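Print this page | E-mail this page

Household Objects, Unit 6: Setting the Table with Sticks

Bring your notes from the Granlow reading. If you skipped the Granlow reading, bring a pencil and look thoughtful.

Last time we got as far as the fork, which arrived at most tables late and was treated there as an affectation. The chopstick had a long head start. It began as a cooking tool, handy for fishing things out of a deep pot, and only later moved to the table. Keep that order in mind, as half of you reversed it on the quiz.

Terms for this unit: tip, shaft, butt end, rest. "Pokey part" was accepted once and will not be accepted again. 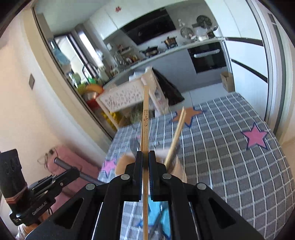
Cheap wooden chopsticks get very little respect from collectors, who like lacquer and want a box to go with it. Filali's catalog runs to 1,118 entries and spends most of them on pairs that were probably never near a noodle. For this course the plain stick is more useful. Look at the flat sides: a flat-sided stick is less inclined to roll off the table than a round one, a virtue you will appreciate on a cloth with a slick finish, stars or no stars. Look also at the dark characters and logo stamped partway up the shaft. Copy the placement of the mark into your notes, leave the reading of it to people who can read it, and do not guess a date from the logo. Someone does this every December.

For next time: Nurstead, the chapter on table coverings, including the dull pages on plaid. Then draw one eating utensil from your own kitchen, life size, and label it with the terms above. Write 100 words on how it behaves when you put it down. Sporks need prior approval.

E-mail this page | Print this page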